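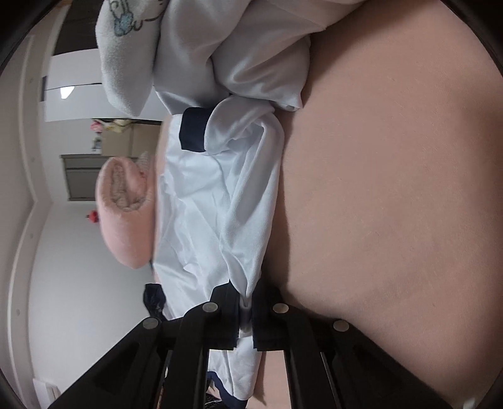 August, towels and shirts, cont.

Started 9.40, stopped when the light went flat. Mervyn Clegg on the gripper for the morning, me after lunch. Keith Lambert on the logging and the complaints.

Reason for writing this one up at length: Berchtold want a yes or no on folding by the end of the month, and I'd like my reasons on paper before somebody shows them the good video again. They run a small laundry and have been told by two different suppliers that mixed household folding is "nearly there". I have been hearing nearly there for as long as I've had this bench.

Where we are. The count on the shared drive is 3,094 hand-held clips. The plan said 3,000, so on paper we are finished and a bit over. Keith went through them and thinks 2,000 are any use for shirts. The rest are socks, towels, false starts, clips where the fingers close on nothing, and a batch from the first week where we all picked up cloth the way we would with our own hands and let the wrist do things the arm can't do.

Worth repeating for whoever reads this next: every clip is a person folding. The gripper is on the end of a human arm, with a human looking at the shirt and deciding where to grab it. When visitors see black fingers and white cloth they assume the machine is doing it. It isn't, and I would like us to stop letting them think so.

What we were trying to get on record

Pick up a white shirt with navy trim from a heap or half-heap on a bed, get it flat, collar away, fold. Short sleeves. I chose it because I thought the dark trim would give the model something to hang on to. It does, and that is half the trouble.

The trim shows up at the cuffs and again at the hem. When the shirt is crumpled you see a short dark stripe in one place and a curve of it in another and there's no telling from colour alone which is which. Mervyn closed the fingers on a bit of navy several times thinking he had a cuff and found he had the bottom edge. He is a grown man who has been dressing himself for fifty-odd years. He noticed straight away and let go. The Zedik arm, running whatever it learned last, does not notice. It lifts the hem as though it were a sleeve and carries on with the rest of the fold, very smoothly, on a shirt that is upside down.

The other thing is that real beds have things on them. A folded pale blue fleecy-looking towel with a cartoon on it is next to the shirt. A pink slipper leans up against the other side. We left them, and I'd leave them again. Cladance's demo has one grey T-shirt on one black table and I could train a spaniel to do that. Keith's objection is that clutter makes the clips harder to label. My answer is that it makes the job harder to do as well, so we may as well find out.

Notes from the morning

Grip. The padded pads with the ridges are better than the smooth ones on cotton. On the thin stuff they're too good: they bring up a fold of the sheet with the shirt. Mervyn got round it by coming in lower and flatter. Nobody has told the arm to come in lower and flatter, and I'm not convinced 2,000 clips of Mervyn doing it is the same as telling it.

View. With the fingers shut on something, the linkage covers exactly the part you want to look at. You get slivers of cloth through the gaps. A person makes up for this by feel and by having seen the shirt a second earlier. I asked Keith what the model has in place of feel and he said "previous frames", in the voice he uses when he knows what I'll say back.

Tilt. When Mervyn reaches low the whole room goes over on its side, wall and ceiling light and all. Keith says that's fine for training because the cloth and the fingers are what matter. Possibly. I've put it down as an open question. The Flekov rig had a levelling bracket, which was heavy and which everyone hated, and I am starting to miss it.

Speed. Mervyn took a good while per shirt with the gripper. With his hands he does one in the time it takes to say so. Two fingers is a rotten number of fingers for shirts.

11.15, broke for tea. Argued about whether "folded" means folded or means "smaller than it was". Settled on: sleeves in, hem up to collar, no sleeve sticking out, would not annoy you in a drawer.

The flat shirt

I'll say this for the method: once the shirt is laid out properly, collar at the far end, sleeves out to the sides, fingers open over the lower half, it's a fair problem. You can see what you've got. The collar flap is rumpled, one side has bunched into diagonal creases and the right cuff has turned round on itself so the opening stands up in a narrow loop, but a person would call that flat and get on with it.

The arm wouldn't. That turned cuff is the sort of thing that finishes it. It has learned that a cuff is a straight dark band, like the left one, and a loop with a bit of patterned lining showing inside doesn't count. In the last set of runs it either ignored the sleeve altogether or went for the outer edge of the loop and pushed it further under.

Keith would like me to record that it managed the left sleeve nearly every time. Recorded.

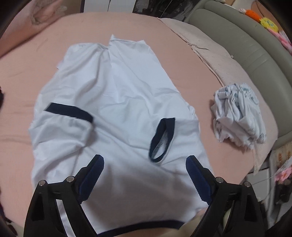
Arm runs, for the table in the back of the book

23 attempts on the Zedik, same kind of shirt, started flat by hand. I am giving it the easy end of the job. I have not counted anything where a person touched the cloth after the start, which is where I think we part company with certain other people's numbers.

What I saw, without dressing it up:

Left sleeve in: good. I'd trust it.

Right sleeve in: good when the cuff lies straight. Poor when it doesn't. No sign that it knows the difference.

Hem to collar: fair. It likes to take the hem from the middle, so the corners trail. Mervyn takes it off-centre and then tidies. The tidying is in the clips, and as far as I can tell the arm treats the tidying as optional.

Final result would not annoy you in a drawer: a handful. Keith has the sheet and would be more generous than me by three or four. We're going to score them separately and compare.

From a heap: we tried it at the end for the sake of it. It picked up the shirt and then it picked up more shirt. I switched it off.

One thing did surprise me. With a second piece of white washing wadded up beside the shirt, faint blue print on it, I expected the arm to go wandering off after that. It left it alone on every run I watched. I don't know why and I don't want to claim credit for it. It may be that the ruffled edges look like nothing it's been trained on, in which case it will ignore things it ought to fold as well. Needs a proper test with two plain white items.

Afternoon clips

I did these. Mostly flat starts with something wrong on purpose: a sleeve turned, collar half under, hem caught. If the arm only ever sees tidy cuffs it will only ever fold tidy cuffs. I tried to fix each fault first and fold second, and say which was which out loud for the log. Keith says talking is no use to him. I'll go on doing it as it keeps me honest about when I've changed my mind halfway.

My wrist ached by 3. The pivots on the linkage want a drop of oil, the right side is stiffer than the left and I was unconsciously favouring the left finger. If I was, then the clips do too, and that might be where "left sleeve good" comes from. Keith went quiet at that and then started pulling up Mervyn's clips from before the pads were changed. He hasn't come back with an answer.

What I'm going to tell Berchtold

Can it fold a white shirt laid flat by a person, with no surprises in it? Some of the time, slowly. If a person has laid the shirt flat, that person is already holding it and could have folded it by now.

Can it take a shirt off a bed with a towel and a slipper and the rest of life going on round it? No. I wouldn't put a date on it either. The Cladance people put dates on things and I've kept the emails.

Is it worth them paying for another round of collecting? I go back and forth. Mervyn is for it. He points out that in spring the arm couldn't find the shirt at all, and that's true, I was there. My worry is that we keep adding clips since clips are the thing we know how to get. We passed 3,000 and the behaviour at that point looked to me much as it did well before it. I'd sooner have a small set of bad starts, properly labelled, than the same again of good ones.

If they push for a one-word answer it's no. Towels, ask me again at Christmas.

To do

Oil the right-hand pivots. Then repeat a dozen flat folds and see if the left bias goes.

Keith: split the usable clips by who was holding the gripper.

Find the Flekov bracket. Last seen in the cupboard with the broken steam iron. Weigh it before anyone starts moaning.

Two plain white items side by side, flat start, arm running. Film from above as well.

Ask Mervyn whether he'd mind folding left-handed for a morning.

Wash the shirts. They've been picked up so often the hems are going grey.

Send scoring rule to Berchtold before the scores, so they can't pick whichever one they like after.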